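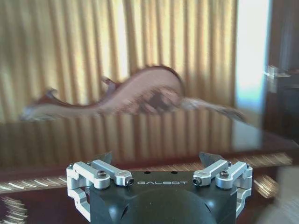
Skip to content
Home | Stories | How Things Work | Puzzles | Grown-ups

How do you teach a robot to tidy up?

By Zoriana Bilyk
14 October 2025

Print this page | E-mail to a friend

Think about the last time somebody asked you to put a soft toy away. You probably sighed. Then you walked over, picked the thing up by whatever bit was nearest, and dropped it in a box. The sighing took longer than the job.

Now try to write that job down for someone who has never had hands. Go on, get some paper. "Pick it up" won't do. Which part do you pick up? How far apart do your fingers start? When do you stop squeezing? Where is your elbow? If your instructions don't mention the elbow, don't be surprised when the elbow goes through a lamp.

For a long time, this was how people got robots to do things. A programmer wrote every step, in order, in computer language. It works very well in a car factory, where every door arrives in the same place, facing the same way, all day long. It works very badly in a house, where a sock can be anywhere and usually is.

So a lot of robot builders have tried something else. They stop telling and start showing.

Showing by hand

The first way is the simplest. You take hold of the robot's arm and you move it.

Not every robot allows this. Many arms are as stiff as a lamp post when they're switched on, and if you pull one, it pulls back. But some can be put into a floppy sort of mode, where the motors hold up the arm's own weight and nothing more. Then you can push it about with one hand, and it goes where you push it. It feels a bit like dancing with a very polite crane.

While you push, the robot is taking notes. Inside each joint there is a sensor that measures how far the joint has turned. Many times every second, the robot writes those numbers down. Shoulder, this much. Elbow, that much. Wrist, a bit more. When you've finished, it has a long list of numbers, and if it plays the list back, the arm makes the same movement again without you.

This is called kinaesthetic teaching, which is a terrible name. Say "kin-ess-THET-ick". You can forget it straight afterwards.

There is a snag. While you are hanging on to the arm, you are also in the way. If the robot has a camera, the camera sees your sleeve, your hand and possibly your chin. Later the robot is supposed to do the job without you there, and everything looks different. Where has the sleeve gone? Was the sleeve important? The robot has no idea.

Showing from a distance

The second way gets you out of the picture. You control the robot from somewhere else, and the proper word for that is teleoperation. "Tele" is from the Greek for "far off", though in a robot lab "far off" can mean a chair on the other side of the desk.

There are different kinds of controls. Some people use a pair of handles like the ones from a video game. Some wear a headset, so that they see what the robot's cameras see. And some use a second arm, a small light one, which you move with your own hand while the big arm copies it. The small one is called the leader and the big one is called the follower. At last, a robot word that means what it says.

I went to try this at a place called Skunen, where Levente Szalai and Noemí Aguirre spend their working days teaching robots to handle soft things. Soft things are hard. A wooden block stays the same shape when you pinch it. A soft toy folds in the middle, swings about and sags at both ends.

Levente gave me the controls and five minutes of advice, most of it about not panicking. I panicked. Squeezing the trigger closed the two fingers of the gripper, and that part was easy. The trouble was that I couldn't feel anything. When you pick up a toy with your own hand, your skin tells you that you've got it. The controls I used told me nothing at all. I had to judge it by eye, and I closed the fingers on thin air three times while the toy lay there looking comfortable.

"Everyone does that," said Noemí. "Slow down before you get there, and stop trying to be clever."

On my fourth go I got it. I was so pleased that I whipped it up off the table far too fast, and it swung round and knocked over a cup of pens.

A camera on the wrist

Try this. Hold your hand out in front of you, and imagine you had an eye on your wrist, looking along your fingers. Wherever your hand went, the eye would go too. Your fingers would always be in the same part of the view and the rest of the world would come swooping towards them.

Plenty of robots have exactly that: a small camera fixed near the gripper. It is good at close work, and it can see the gap between the fingers when a camera up on the ceiling would mostly see the back of the arm. It has a weakness too. If the arm moves quickly, or the toy does, the picture smears. You will have seen this if you've ever taken a photo of a dog. The gripper stays nice and sharp, because the camera travels along with it, and the thing you care about turns into a long smudge.

You can look at a smudge and make a decent guess. You know what toys are like. A robot that is just starting out can't tell a toy from a curtain, so it needs plenty of clear looks as well as the blurry ones. That's another reason why Noemí keeps telling people to slow down.

Again, again, again

Each time a person does the job from start to finish, it is called a demonstration. You might think one good demonstration would be enough. It was enough for you, the first time somebody showed you how to open a packet of crisps.

Suppose you show the robot once, with the toy on the left side of the table. What has it learned? Maybe "go to the toy". Maybe "go left". Both ideas fit what it saw. Move the toy to the right, and a robot with the second idea will head off to the left and pinch the air with great confidence.

So you move the toy and do it again. Then you turn it round. You do it with the curtains open, then with them closed, because sunshine on a shiny table can make a toy look like two toys. I did 10 demonstrations before lunch and thought that was rather a lot. Levente had done 35. He didn't mention it. It was written on the whiteboard, next to his name, above mine.

All of those demonstrations go into a computer program that looks for patterns. It compares what the camera saw with what the person did next. When the toy was there, the hand went there. When the fingers were either side of it, they closed. After enough examples, the program can have a go at a table it hasn't seen before and work out a move of its own. People call this imitation learning. You did it yourself when you were small, which is how you picked up talking, waving, and that thing you do when you're told it's bath time.

Why mistakes are useful

You'd expect the bad goes to be thrown away. Some are. My cup of pens has been deleted, and I'd be grateful if we could leave it there.

But a wobble can be worth keeping, as long as the person puts it right. Imagine you learned to ride a bike only by watching people who never tipped sideways. The first time you tipped, you wouldn't have a clue what to do. Robots have the same problem. If every demonstration is perfect, the robot has never seen what to do when its grip is a bit off. So Levente sometimes goes wrong on purpose, just a little, and then fixes it. I went wrong by accident, which he told me was also fine.

Try it at home

You'll need a friend, a soft toy, a box and a scarf.

One of you is the robot. The robot wears the scarf as a blindfold and may use only a thumb and one finger. The other one is the teacher.

Round one: the teacher uses only words. Get the toy into the box. The robot must do exactly what it's told, even when that is plainly daft.

Round two: the teacher says nothing, and gently guides the robot's hand to the toy and then to the box. Do this five times, starting from the same place.

Round three: the robot tries alone. If it works, move the toy a little way along the table and ask the robot to try again.

Swap over before anybody gets cross. Clear away cups of pens first.

Words to know

Gripper: the part of a robot that grabs things. Many have just two fingers.
Joint: a place where a robot's arm bends or turns.
Demonstration: one full go at a job, done by a person so that a robot can learn from it.
Teleoperation: driving a robot from somewhere else.
Imitation learning: learning by copying what someone does.

We use cookies to remember which pages you have read. Accept | Manage settings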